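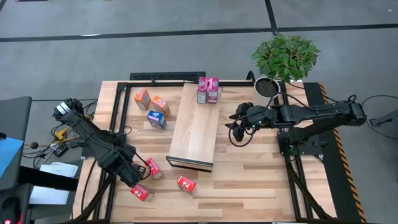
I've had boxes on the brain all month. It started when I tried to get the hoover out of the cupboard under the stairs and a whole shelf's worth of little cartons came down on my head, the sort of size that holds teabags or plasters or a spare bulb. I don't throw them away, you see. If a box is small and sturdy and a nice colour, in it goes with the others (my mum was exactly the same with biscuit tins, so I blame her!).

Anyway, I tipped the lot out and had a proper sort. I began by size, got bored, and then went by colour, and oh, it was so much better. Pinks with pinks, oranges with oranges, reds in a little gang of their own. Anything with two colours on it got to choose where it lived, and a blue and purple one will nearly always end up on its own because it doesn't go with a thing.

The other change is a raised board. I had a bit of wood left from when we did the shelves in Sorkdale, so I stuck short feet on it and put it in the middle of the table. Whatever I've finished with goes up on the board, standing with its label facing me, and whatever still needs looking at stays down on the table. It sounds daft, but before that I kept picking up the same red box and wondering if I'd already done it. I must have opened one of them six times.

I kept 152 in the end, out of 172, which my other half says isn't a clear-out at all. The twenty that went were all squashed or had lost a flap. The rest are in two crates I got from Binar, and they fit back in the cupboard with room for the hoover in front, so I'm calling it a win.

Next job is the button jars, and there must be 1000 buttons in the big one alone. I did think about doing those by colour too, but there are so many browns! If anyone has a good way of storing them where you can still see what you've got, leave me a comment. I tried those stacking pots from Abbasi a while back and the lids never stayed on, so not those please. Kettle's on, and I've still got the bottom shelf to wipe down before tea.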